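**Progress report to the Heltelon Fund — second instalment, February**

Dear all at Heltelon,

Thank you, first of all, for your patience with this one. I'd promised it before the school holidays ended and then the holidays ended on me, as they tend to. The kettle is on, the back room is (mostly) tidy, and I finally have a free afternoon to tell you how the Zokholm clothing exchange is getting along.

**Where we're up to**

Since the first instalment came through we have taken in, sorted and put out some 3747 pieces of clothing and household linen. I was hoping for a good number and this is well past what I'd pencilled into the application. A lot of it is kids' wear, as you'd expect with two primary schools close by, and the rest is a cheerful jumble of work shirts, jumpers, tea towels, pillowcases and more socks than I ever thought I'd handle in my life.

The sorting itself has changed a fair bit. We began with everything tipped onto the one big table and whoever was in that day working from the outside in, and it was friendly but terribly slow. We now go by colour and weight first, darks to one side, prints to another, and only then look at size. It sounds backwards, I know. Sizes are often washed out of the label and you end up holding things against yourself to guess, so it saves time to have like with like before you start.

**What your money went on**

Most of the first instalment went to shelving and tubs. The Drotell units are up along the long wall and holding nicely, though one arrived with a bent foot and we're still waiting on the replacement. We bought 90 lidded tubs, and I'd have said that was plenty until the winter coats began turning up. The washing machine repair came in under the quote, and the leftover went on a decent steam iron and a second drying rack.

I should mention the labels. I'd budgeted for printed ones and we went with chalk pens, and I'm glad of it — the categories have shifted so often that printed ones would have been in the bin by the second week.

**What's been harder**

Small things in dark colours remain our bugbear. A black sock on top of a dark jumper simply disappears, and we've had more than one pair separated for weeks. I've laid a white sheet over the sorting table and it has made a surprising difference, particularly late in the afternoon when the light on that side of the room goes. The bright cartoon prints are the opposite problem in a way: everyone spots them, everyone picks them up for a look, and they wander from pile to pile. 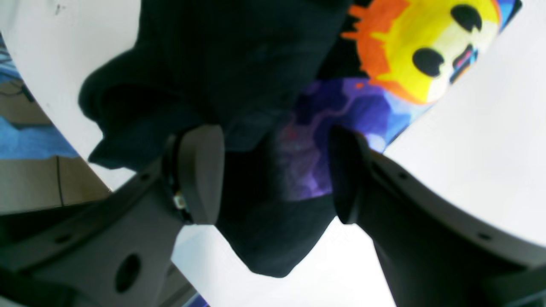

*Ásdís Lykkegaard*

The flaming yellow face on that print, with its purple and blue underneath, is just the sort of loud fabric I mean. Put something black in front of it and you have our two troublesome piles side by side.

**The next stretch**

With the second instalment I'd like to do three things, if you're happy with them. The mending corner needs a proper lamp and a chair that doesn't tip. We want to open until 7 in the evening twice a week for parents who can't get here during work hours — the Hjaltadóttir Hall people next door have already said they don't mind the extra coming and going. And I'd like to set aside a little for a sock drawer, by which I mean a shallow divided tray, lined in white, where the singles can lie flat and be seen until their partners turn up.

The receipts are in the envelope with this report, in date order apart from the iron, which is at the back. Do come by when you're next in the neighbourhood. There's always tea, and there's always something that needs folding.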